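Backup and retention, small office servers – notes

Started rewriting the retention rules for the shared drives. The old sheet says "keep everything", and it has been read three different ways at three sites. Lutstead keeps nightly copies until the disk fills up and then deletes whatever is oldest. Ponura keeps monthly copies only. Lindgren has no written rule at all, and the nightly job there writes to the same disk it reads from.

Working definition for now: a backup counts if it sits on a separate disk, was finished without errors, and has been restored from at least once. By that definition Ponura passes and the other two do not.
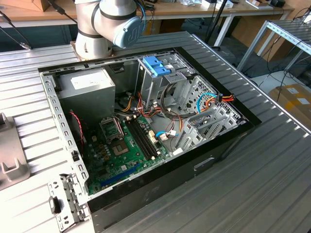
Desktop tower, side panel off.

Restore test on the Ponura set: picked 20 files at random from the monthly copy and compared checksums against the live share. All matched except one spreadsheet, which had been edited after the copy was made. Logged as a pass. The file dates came back wrong on folders, right on files. Known fault in the copy script, still not fixed.

Retention proposal, draft:
Nightly copies kept 11 days.
Weekly copies kept 5 weeks.
Monthly copies kept until the yearly one is checked.
Yearly copy stored off site, label on the case and on the drive.

Dwayne Obi wants the nightly figure raised. My view is that the weekly copies cover it, but I have no strong objection if the space is there. He is to send the growth numbers for the accounts folder. 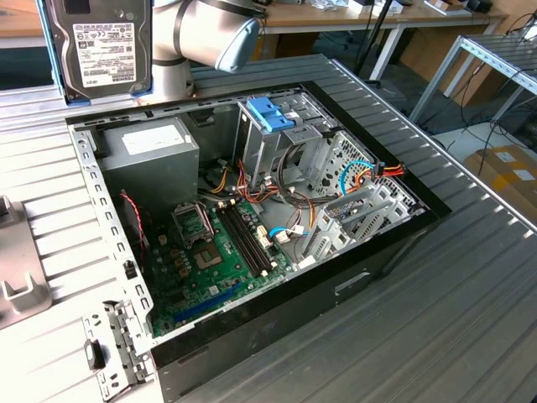

Fokenance, Apr 5, 2018

Went through the job logs. Nightly run took nearly 4 hours, most of it spent in the mail archive, which is one very large file and gets copied whole whenever a single message changes. Splitting the archive by year would fix this – the older parts would stop changing and be skipped. Asked for it in September and the request is still open.

Error mail from the job goes to an address that was closed when the office moved. Changed it to the shared mailbox and forced a failure to check. Message arrived. 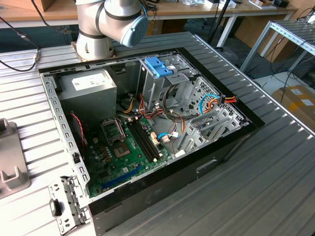 Should the yearly copy be encrypted?
Encrypt it, and keep the key on paper in the safe, separate from the drive.

Compression left off for the yearly copy. The saving on scanned documents was too small to bother with, and a plain file tree can be read on any machine without the original software. Checksums go in a text file at the top level, with a second copy kept on the share.
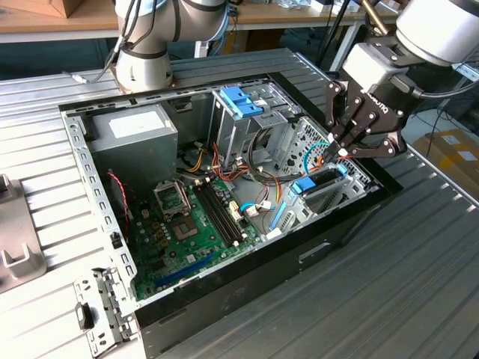 The checksum file needs the date of the run in its name, otherwise next year's will overwrite it on the share. Script changed and tested on a small folder.

Still to do: folder dates in the copy script, a second disk for Lindgren, a colour code for the labels, growth numbers from Dwayne.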